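Chapitre 6
Le cintre et le bras : ce que l'automatisation change vraiment à l'atelier

À la fin de ce chapitre, vous saurez distinguer une tâche d'un poste, lire avec prudence un chiffre de cadence et décrire le travail qui apparaît autour d'une machine. Notions abordées : tâche prescrite, travail réel, report de charge, rythme imposé.

Les catalogues d'équipement aiment les verbes courts : saisir, accrocher, déposer. Un vêtement, lui, se prête mal aux verbes courts. Il n'a pas de forme fixe, il glisse, une manche se prend dans l'autre. Toute personne ayant tenu un poste de mise sur cintre sait que l'essentiel de la journée se passe entre les gestes : retrouver l'encolure, remettre à l'endroit, défaire un nœud. Or ce sont justement ces moments que la fiche de poste oublie, et que le projet d'automatisation oublie à son tour, puisqu'il part de la fiche.

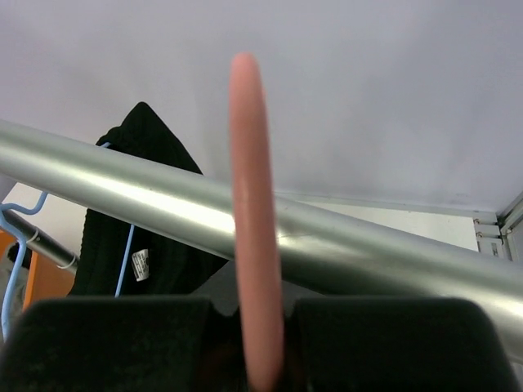
Fig. 6.1. Pièce rose tenue entre les doigts d'une pince ; à l'arrière, un vêtement en maille noire sur un cintre bleu clair.

Prenons le cas qui nous servira de fil conducteur. L'entreprise Stidum, qui prépare des vêtements pour la location, emploie 110 personnes. En mai, sa direction annonce l'achat de cellules robotisées au fournisseur Tikness. Le dossier remis aux salariés promet la disparition des « gestes sans valeur » et affiche un résultat d'essai de 1 805 pièces accrochées. Sur combien de jours ? Avec quels textiles ? Combien de fois quelqu'un est-il intervenu ? Le dossier n'en dit rien. Une annexe, que peu de gens ont ouverte, mentionne 197 interventions manuelles, sans préciser leur durée ni qui les a faites.

Il faut s'arrêter sur ce dernier point. Une intervention de dix secondes ne coûte presque rien si la personne se trouve devant la cellule. Elle coûte beaucoup si cette personne surveille quatre postes, doit quitter celui où elle travaillait et y revenir ensuite en ayant perdu le fil. Le chiffre de la direction compte les pièces ; celui de l'annexe compte les arrêts. Ni l'un ni l'autre ne compte l'attention.

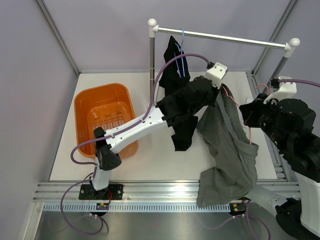 Le maniement du linge à deux bras demande en outre une préparation que le visiteur ne soupçonne guère. Chez Stidum, il a fallu trier les bacs en amont, écarter les pièces trop souples, uniformiser les cintres, dégager les allées. Ces opérations ont été confiées aux anciennes accrocheuses, sous l'intitulé d'« assistance de flux ». Le salaire n'a pas bougé, la station debout non plus. Ce qui a changé, c'est la marge : auparavant, une ouvrière pouvait garder les pièces faciles pour la fin de matinée, quand les épaules tirent. La cellule, elle, réclame son bac quand il est vide.

On objectera que le poste antérieur usait les corps, et c'est exact. Les douleurs d'épaule figuraient depuis longtemps dans les plaintes, et personne de sérieux ne défend l'accrochage manuel au nom de sa noblesse. La question posée dans ce chapitre est plus étroite : la charge a-t-elle été supprimée, ou a-t-elle été déplacée vers des endroits où l'on ne la mesure pas ? Chez Wongsuwan, concurrent équipé du même matériel, 14 salariées ont été reclassées au contrôle. Le bilan interne, daté du 5 décembre, parle d'une « montée en compétences ». Il ne cite aucune formation.

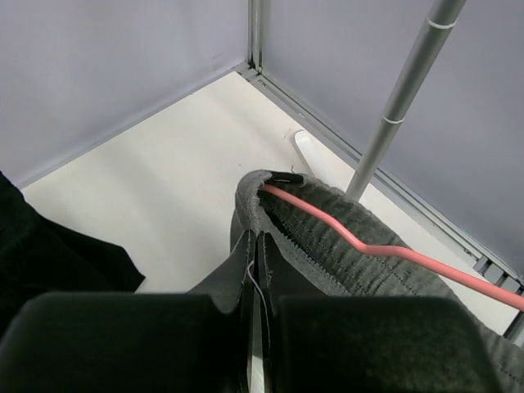 Le vocabulaire mérite la même méfiance. Dire qu'une machine « sait » accrocher un pantalon, c'est emprunter à l'ouvrière un mot qui désignait chez elle tout un ensemble de choses : reconnaître une couture fragile, sentir qu'un élastique va lâcher, mettre de côté une pièce tachée. La tâche a été découpée pour que la machine puisse la prendre. Le reste n'a pas disparu pour autant, et il revient à quelqu'un.

Avant d'aborder la section 6.1, relisez la définition du travail réel donnée au chapitre 2. Nous l'appliquerons d'abord à Stidum, puis à Flilell, où les salariés ont obtenu de tenir eux-mêmes le relevé des arrêts.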